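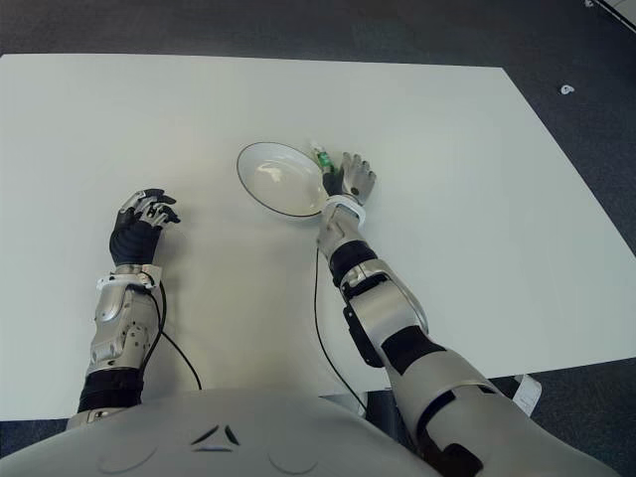
Lợi Khổng had rented the Iltell for 35 days, and on the second morning he was still reading the contract. The man from Rakgate had told him on the telephone that the robot could learn any kitchen work if somebody was patient with it.

"Patient for how long?" Lợi had asked.

"It depends on the person," said the man.

So Lợi sat down on the other side of the white table with his tea. First he wanted it to know the bowl. His mother's restaurant in Prirkstead used 70 bowls on a busy evening, and her hands had become bad in the winter.

"Bowl," he said, though he knew it did not learn by words.

His mother came in with her coat still on. She looked at the black fingers and the silver fingers for a long time.

"How much does he cost?"

"1184 for the trial. After that we can give it back."

"Your cousin Danladi costs less."

"Danladi breaks things, Mum."

She pulled out a chair and sat next to him. Then she put her own hands on the table, palms down, and moved them a little towards the bowl, slowly, as she used to do when he was small and afraid of the hot soup.

"Like this," she said to the robot. "From the side. Look at me."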